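The Back Bedroom

Sibel had given herself until four o'clock. The van was booked for the morning, and the man at the Varneck depot had said on the phone that anything not boxed would be charged as loose. Loose was an extra 10 pounds an item. She had written that on the back of her hand and then washed it off doing the cups.

Her aunt had lived in the house at Mistley for most of her life and had thrown away very little of it. The kitchen had taken two days. The front room had gone quickly, because the furniture was already promised to the hospice shop in Uddale and all Sibel had to do was empty the drawers. She had left the back bedroom till last. It had been hers in the summers, every July until she was fifteen, and later it was where her aunt kept clothes that were not being worn but might be.

Wichai Klinhom came up the stairs with a roll of tape round his wrist. He lived next door and had a key, and he had been the one to telephone her in the spring.

"How many boxes do you want in here?" he said.

"How many are there?"

"Four flat ones. I can get more from the shop."

"Four, then," said Sibel. "If it doesn't go in four it doesn't come."

He knelt on the landing and began to make up the first one. She could hear the tape coming off the roll while she stood and looked at what there was to do.
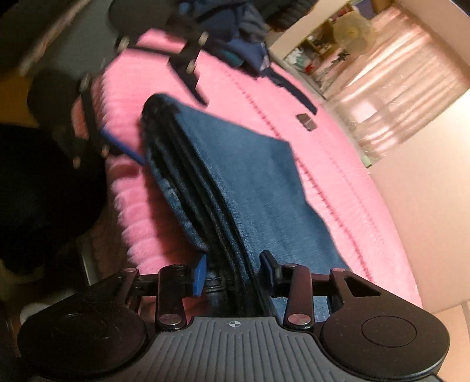
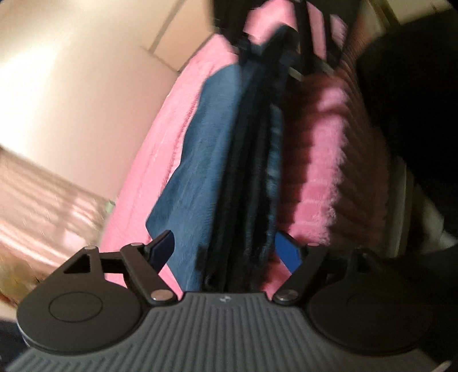
She decided to do the blankets first. They were bulky and she knew what she thought about them. The pink one was coming home with her. Her aunt had bought it at the market in Hemmin, the year the boiler failed, and had written in her letters about how warm it was until Sibel's mother told her to stop. The blue fleece was newer and Sibel had no feelings about it at all.

"Do you want a blue fleece?" she called.

"For the dog?"

"For whoever you like."

"The dog would have it," said Wichai. He came in with the box and put it down by the door.

The clothes were slower. Sibel took them off the rail one at a time and said keep or shop, and Wichai folded them and put them where she said. He folded well. He had worked for a laundry when he first came over, he told her, 877 sheets in a shift once, and the manager had written the number on the wall. Sibel asked whether it was still there. He said the wall wasn't.

She went through the pockets as she went along. There were tissues, a pencil from the library, a bus ticket to Uddale and a boiled sweet which had joined itself to the lining. In a raincoat she found an envelope folded in half, with a receipt inside it and some money.

She sat down on the floor to read the receipt. It was from the garage in Hemmin and it was dated 28/09/2018. Sale of one car, cash, 500 pounds. She counted what was in the envelope and it came to 265.

"She told us she gave that car away," said Sibel. "She said a student had it."

"A student did have it," said Wichai. "He had it for a week and the clutch went. He brought it back and she said sorry to him."

"And then she sold it?"

"I drove it there for her. We stopped four times."

Sibel counted the money again and got the same amount. She wondered what the rest of it had been spent on. Her aunt had not gone on holiday that year. She had not bought anything for the house that Sibel could think of, apart from a kettle.

"Did she ever say what it was for?"

Wichai was pressing down the flaps of the second box with his forearm. He took some time over it.

"She paid my gas," he said. "That winter. I was going to give it back to her in the spring, and in the spring she said she'd forgotten how much it was."

"Had she?"

"No. She knew what she paid for stamps in 1980."

He held the flaps shut and Sibel got up and ran the tape across for him, twice, because the first strip went on crooked. Then she put the envelope in her handbag — took it out again, looked at it, and put it back. She didn't offer him any of it. She thought he would have gone home if she had.

They did the rest without talking much. The raincoat went to the shop. A cardigan she had said shop to she changed to keep, and later changed back. By twenty to four there were three boxes taped and one open, with the pink blanket on the top of it and not quite going in.

"Sit on it," said Wichai.

She sat on it. He taped round her as far as he could reach, then told her to get up quickly, and finished the other side before the lid could rise.

"That's four," he said, and went down to put the kettle on.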